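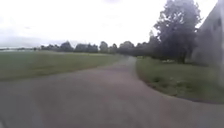 Re: [rover-build] path follower drifting left, blur, etc

Sorry for the slow answer, was at the Jallanton workshop till past 11 pm redoing the motor mount. Replies inline, then whats left to do.

> Did you ever get the edge finder working on plain paths? Ours is
> fine indoors with tape on the floor and hopeless outside. Also what
> are you using for exposure? Everything close to the wheels comes out
> as soup. And do you treat drains as obstacles or drive over them?
>
> We're on the older Schwaiger board, 4 cells, if that matters.

Edge finder: sort of. No painted lines on the path by the field, no curb, so it's only gray against green. Threw out the line detector completely. Now it splits the picture into path / not path by color and steers for the middle of the path bit. Good enough on the straight. Where the path opens out wide it has no clue, the middle jumps all over and the steering follows it. I clamp the change per step now, ugly but it stays on.

Drains: drive over. First version called every dark thing on the ground a hole and stopped dead.

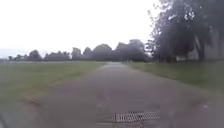 Drain grate, a bit right of the middle. Slots run close together.

Fix was dumb, if the dark patch is small and theres gray all the way round it, ignore. Won't save you from a real hole!! Keep a hand on the kill switch. Our wheels are wide enough for the slots, check yours before you copy this.

Exposure: still on auto, which is most of the problem I think. White sky on top, big dark tree on the right, it picks something in between and the ground suffers. Going to try metering off the bottom half only. The Urkwood driver is supposed to let you set a region, I get error 19 every time. Anyone?
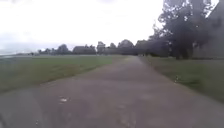

Other half of the blur is plain speed, and the camera mount shakes. Printed one, too thin at the neck. New one is cut from scrap, not fitted yet.

Litter is the next thing. Pale specks on the asphalt get marked "not path" and it twitches. Same trick as the drains should work, havent tried it.

Numbers since you asked: last log is 500 frames, 482 labeled by hand, gave up on the rest. Can put them on the Gositley share if someone tells me the new password.

Board shouldnt matter. 4 cells is what I run too.

Need the long bench Feb if anyone has it booked, shout.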